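Durnance Woven Armchair in Dark Brown: four months of daily sitting

Aug 12, 2021

I bought this chair in April, after about a year of telling myself I didn't need it. The old armchair in our sunroom had a cushion you could fold in half like a taco, and every guest who sat in it made the same little noise on the way down. So out it went, and I spent way too many evenings comparing wicker chairs online until they all blurred together.

I ended up with the Durnance, dark brown, no cushion included. It was on sale at Fornau, which is the furniture place out by the highway with the terrible parking lot. Delivery cost me 25 dollars and two guys carried it right into the room, so no complaints there. It came fully put together, wrapped in a lot of plastic and one very long strip of cardboard that my cat claimed and still sleeps on.

First impression: darker than I expected! On the store's website it looked like milk chocolate. In my sunroom it's closer to the really dark stuff, and in the evening it almost goes plum. I was a little grumpy about that for a day or two, then I put a cream throw over one arm and decided I liked it better than what I'd thought I was getting. If you're matching it to something you already own, go see it in person first.

The weave is what sold me. I sat in a Cunau chair at the same store, similar shape and a bit cheaper, and the weave on the back was so open that my sweater button got caught in it. The Durnance is woven tight. You get these little raised bumps running down in columns where the uprights cross the rows, and I thought they might dig in, but with a shirt on I can't feel them. Bare shoulders in July, yes, a little. I had a nice waffle pattern on my back after one long phone call.
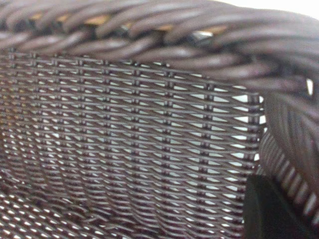 Then there's the braid along the edge, which is big and chunky, like rope. I rest my hand on it all the time. It's got a rounded feel and a bit of a shine, and it's the part visitors always touch first. If you look between the strands you can see some lighter tan peeking through from the core. My sister thought it was wear. It isn't, mine had it from the first day, but I could see somebody sending the chair back over it, so now you know.

Comfort. Okay. Without a cushion I give it half an hour, maybe a whole hour if the book is good. The seat is firm and it slopes back a touch more than I'd like, and since I'm short, my feet sort of hover. With a cushion it's lovely. I tried the one Durnance sells for it and sent it back (thin, slippery, and the ties were too short to go around anything useful), and got a Nambiar seat pad instead. It's thicker and it's got a grippy underside, so it stays where I put it. It does stick out past the front by an inch or so, and I have stopped seeing that.

The back is the best part. It curves around you just enough that you can sit sideways with your legs over the arm, which I'm sure is not recommended and which I do every single night. Nothing has cracked or popped loose. There was some creaking for the first couple of weeks — the kind of creak where everyone on the video call knows you moved — and it's mostly settled down. It still talks a bit on dry days.

Now the cleaning, because this is where I have feelings. A tight weave is a crumb collector. Toast, cat hair, that fine gray dust that shows up from who knows where, it all goes into the little gaps and sits there. The dark color shows every speck of it in morning sun. A damp cloth just skates over the bumps and pushes the stuff deeper. What works for me is the soft brush on the vacuum, going down the columns first and then across, and an old toothbrush for the braid. Ten minutes every other Saturday. If I skip it, I regret it.

I can't tell you how it does outdoors. Mine lives inside, behind glass, and gets a fair amount of afternoon sun. I turned it around last week to compare the window side with the wall side and couldn't see a difference in color, but it's only been one summer. I'll come back and update if it fades.

A couple of small gripes. The plastic caps on the feet came off twice when I dragged it across the rug, so I glued them. And it's heavier than it looks! I can slide it by myself, but I wouldn't want to haul it up and down stairs. Also the hang tag had care instructions in print so tiny I had to take a picture with my phone and zoom in, and after all that it said to wipe with a soft cloth.

Would I buy it again? Yes, at the sale price. At full price I'd want a decent cushion thrown in, or at least longer ties on the one they sell. I've been eyeing the matching footstool for my hovering feet, but Fornau has been out of the dark brown since June and I'm not mixing browns. If anyone has spotted one somewhere else, please leave me a comment.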